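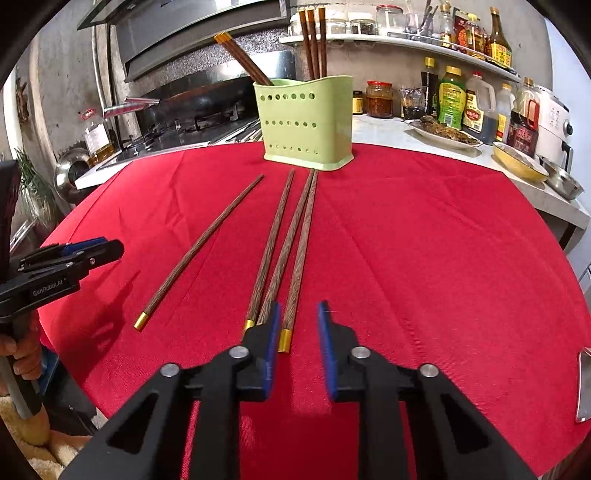

Dark wood chopsticks with gold caps, and the green holder.

2025-11-01

I spent most of October meaning to sort out the chopsticks and finally did it this morning. There were far too many. Over the years we had ended up with the everyday ones, the takeaway ones that never got thrown out, a melamine set somebody gave us, and a few odd singles that no longer matched anything. They lived in the second drawer with the peelers and the skewers, and the drawer had stopped closing properly.

The ones I kept are dark brown with a striped grain and a short gold-coloured cap on the end. They are sold under the name Lokau. I bought them at Pesano, the homewares place near the station, and I have been back for a second lot in the same pattern. That was the main thing I wanted out of this exercise, one pattern only, so that any two you pick up make a pair. The rest went into a bag for the op shop, apart from the takeaway ones, which are in the shed for seedlings.

The caps need a bit of care. I don't put them in the dishwasher. The first lot went through it for a few months and the glue let go on one of them, and I found the cap in the filter. Now they get washed by hand in warm water with a small squirt of detergent, a handful at a time, rolled between the palms. Rinse, shake, and lay them on a tea towel before they go in the holder. The square ends collect more gunk than the capped ends, especially after anything with a thick sauce, so I go over those with the scourer side of the sponge.

As for the holder, I looked at ceramic ones first. They look nice but the ones I found had a single hole in the base, and our old one always had a puddle in it. The plastic one has rows of drainage holes across the front and it was cheap. It's pale green with a wavy rim, which wouldn't have been my first choice of colour, but the white was sold out. It weighs next to nothing. If you load it all on one side it can tip, so spread them out.

I did the sorting on the table with the red cloth on it, as it's the only clear surface big enough. The cloth still has its fold lines from the cupboard. I should iron it but I know I won't.

Once the drawer was empty I wiped it out and relined it with a piece cut from a roll of shelf liner. The drawer is 242 mm wide inside, which doesn't match any of the ready-made trays, so I've gone without a tray. Peelers at the front, skewers in a jar at the back. It closes now.

That got me looking at the sauces. The shelf on the wall has the clear spice jars and a few of the bottles, and everything else sits on the bench underneath, chilli paste and soy and so on. I would like to get it down to one row on the bench. The trouble is that the things used most are also the biggest, and the shelf was put up for spice jars. I measured the bench from the stove to the corner and got 686 mm of usable length, less whatever the serving dishes need when we're cooking for more than ourselves. For now I have only gone through the dates and chucked two jars from the fridge door. Soy sauce stays where it is, within reach of the wok.

The oil stays on the other side of the stove. I buy the small bottle these days. The 1000 mL one took up too much room and had gone a bit stale by the time I reached the bottom. 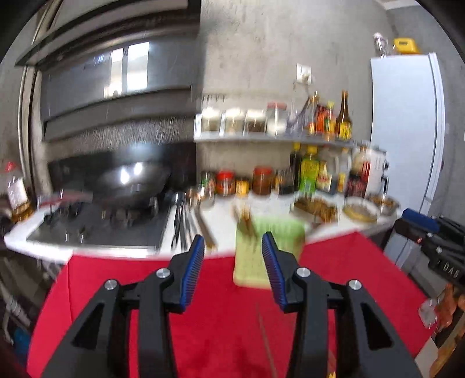

A reader in Campos wrote in after my last kitchen post to say that wooden chopsticks should be replaced every six months, no matter how they look, and that she wipes hers with a little food-safe oil in between. I haven't been that strict. I go by the surface. If the wood feels rough or furry at the eating end, or there's a crack, out it goes. She is probably right about the oil, and I'll try it on two pairs first and see whether they go sticky.

She also asked where the shelf liner came from. It's the Cistotura one, the ribbed kind, and I paid some 72 cents a metre for the end of a roll. It cuts with ordinary scissors. Wash it in the sink when it gets grubby and dry it flat, or it curls.

Next is the cupboard with the pot lids. Most of them don't fit anything we own, and one has been leaning near the edge of the bench for so long that I clean around it.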